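Packing Cell Working Practice Group
Minutes of the meeting held in August 2026, Holera site, training room

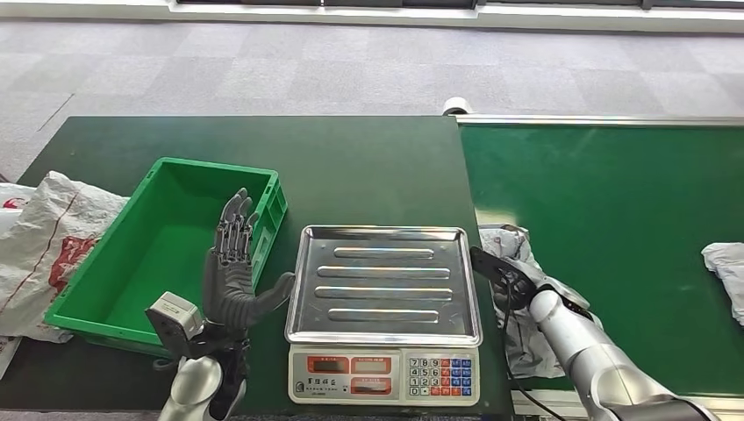
1. Attendance and apologies

Present: Archie Buchanan (chair), Hammad Minhas (minutes), two operators from the day shift, one from the late shift, the site safety adviser and the Cusetti service engineer (items 4 to 6 only).

Apologies were received from the stores lead. Her comments on item 5 had been sent in writing and were read out when that item was reached.

2. Minutes of the last meeting

Agreed, with one correction. Under "Bag grip", the last sentence should read "before the arm moves", not "when the arm moves". HM to reissue.

3. Matters arising

3.1 Floor marking. The new line on the operator side has been laid. The late shift said it lifts at the corner nearest the door. AB has asked for it to be relaid and will check it himself.

3.2 Practice note 6 (hand-over between shifts). Issued in February and in use on both shifts. The log sheet still has the old column headings and people are writing in the margins. HM to change the sheet.

3.3 Spare gripper jaws. Still on order. Carried forward.

4. Weigh and bag station: keeping the scale clear

4.1 AB introduced the draft rule. The robot works with a hand on one side of the scale and a gripper on the other, and both can be close to the tray at the same time. The draft says neither may be over or touching the tray while a weight is being taken.

4.2 The service engineer said the Wei controller can hold both arms at a set distance until the reading is stable. This is switched off at present. Switching it on adds a short wait to each cycle. The operators had no objection to the wait.

4.3 There was some discussion of what "clear" should mean for the bench. The day shift wanted nothing on it except the scale. The late shift pointed out that the crate has to go somewhere and that the left-hand side is the only sensible place. Agreed that the crate may stay on the bench to the left, provided it does not touch the scale.

4.4 Sacks on the bench. The safety adviser was against leaving woven sacks where they can hang over the edge. They can be pulled down by someone walking past and take other things with them. The operators accepted this but asked for a hook or a bin within reach, otherwise the rule would not be kept. Agreed. AB to find out what can be fixed to the bench leg.

4.5 Scale display. The rule will say that the operator confirms the display is on and reads zero before starting the robot. If the display is dark, the cycle is not started.

5. Plastic bags on the conveyor

5.1 The stores lead's comments were read out. She asked that bags hanging over the front edge of the belt be treated as a stop condition before the belt is run. She has had one wound into a roller on another line and it took most of a shift to clear.

5.2 HM said this was reasonable but the robot often picks a bag up from the near edge, so a bag will hang over at times. The service engineer suggested tying the rule to the belt and leaving the arm out of it. The belt must not run while any part of a bag is over the front edge. The arm may carry on.

5.3 Agreed in that form. Wording to go into draft 2 under reference 3591.

6. Entering the area

6.1 The present rule allows an operator to reach in when the arms are still. The safety adviser wants this withdrawn, as an arm that is holding a bag and waiting looks the same as one that has been stopped. From the next issue, the stop must be pressed and the lamp checked before anyone reaches across the bench or the belt.

6.2 The late shift asked whether this applied to picking up a sack from the outside edge. It does.

6.3 Restart is by the person who pressed the stop. If they have left the area, the shift lead restarts and signs the log.

7. Training

All operators on the cell to be taken through draft 2 before it is issued. AB expects each session to last roughly 60 minutes. The Odarar agency staff are to be included and not left to pick it up on shift.

8. Any other business

The late shift reported that the arm cable rubs on start-up. The service engineer will look at it before leaving site today.

Actions
HM: reissue last minutes; amend log sheet; circulate draft 2.
AB: floor line; hook or bin for sacks; training dates.
Cusetti: switch on arm hold during weighing; check arm cable.
Stores: chase spare jaws.

Next meeting: date to be confirmed once the training sessions are booked.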